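**Flamoleck open day, Plemport: anyone else go?**

**gritbin40**
Went on Tuesday. Queued for 40 minutes, then got a decent look at the two-arm booth. They had it handling a suitcase. The Mosix stand next door was mostly leaflets.

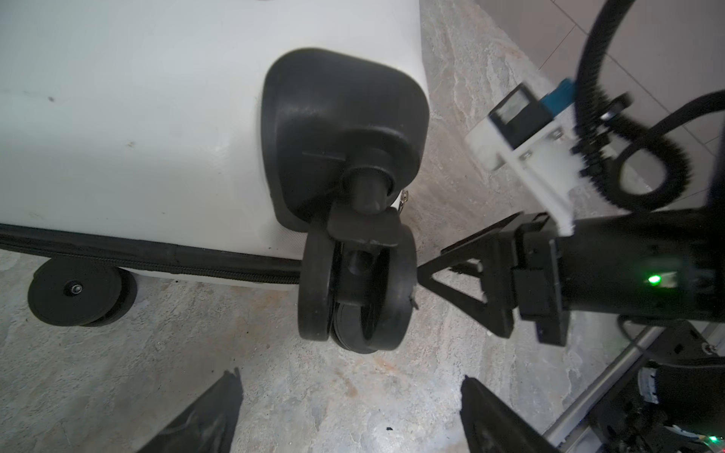
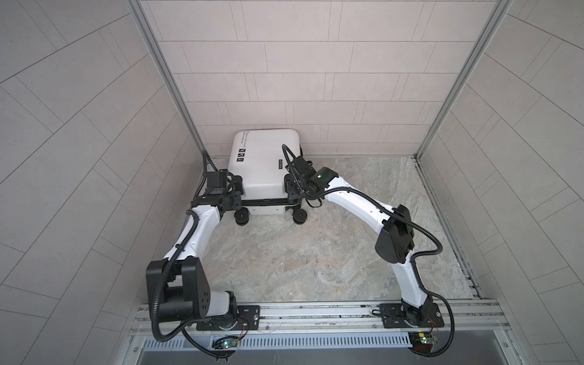 The first is at the wheels, the second has an arm on either side of the case.

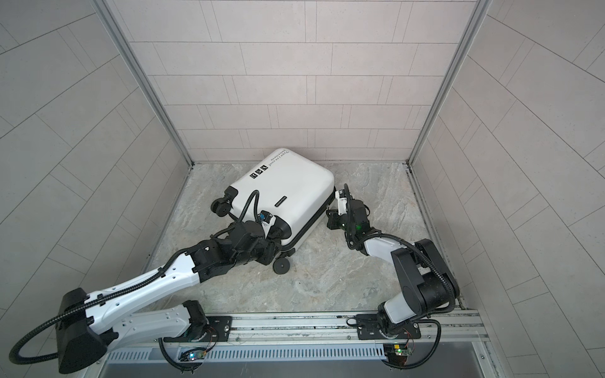
I stayed for 5 runs and asked about the control software, but the chap on the stand only knew the hardware. Parking was £4.

**ağca_fan**
Was hoping Ağca would be there as well. Were they?

**gritbin40**
Didn't see them.

**wetlode**
I went in the morning and thought it was slow. I could turn a case over in two seconds. Can't see who buys this.

**pinrail**
Speed isn't what they're testing, surely. A big smooth shell is awkward to hold with small grippers. I'd sooner watch that than another arm stacking blocks.

**wetlode**
Fair, but the poster said "ready for work" and I don't think it is.

**gritbin40**
I'd agree with you on the poster. Still going next year if they sort the queue.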